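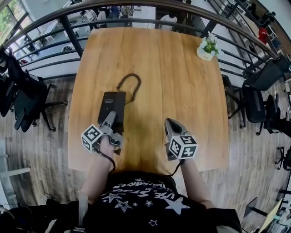
The Royer hand-held gripper kit remains under review, and members are asked to send comments on the trial units before the order is placed. Each kit has two grippers, one per hand, each carrying a white cube with black-and-white square markers. Small cased items with a coiled cable attached are within the scope of the trial.

Tamwood Purchasing

On 2020-06-01, Kindside Equipment Desk wrote:
> Please confirm whether the quote for 11 kits includes spare cables.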